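Chapter 7
Tables for Small Rooms

A small work room has to do several jobs in a day. People read post there, talk over plans, eat lunch and put things down on the way to somewhere else. Much of this happens at one table, so its shape and its base deserve some thought before any money is spent.

This chapter deals with the round pedestal table. It has a top, a single column and a foot. With no legs at the corners, a chair can be pushed in at any point. The weakness is tipping: if the foot is much narrower than the top, a person leaning on the rim may lift the far side.

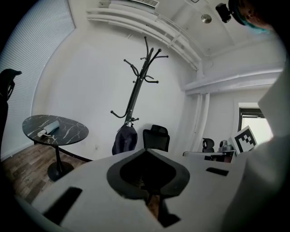 One reader of the first edition, writing from Dradberg, objected that a round top wastes space against a wall and that long drawings hang over the side. Both points are fair. Section 7.3 compares round and square tops of equal area.

The Dullberg office survey, used in the exercises, covered 176 rooms and listed 3,878 pieces of furniture. Tables made up some 1,000 of them.

Before reading on, measure a table you use often. Write down the width of the top, the width of the foot and the height. You will need all three in Section 7.1.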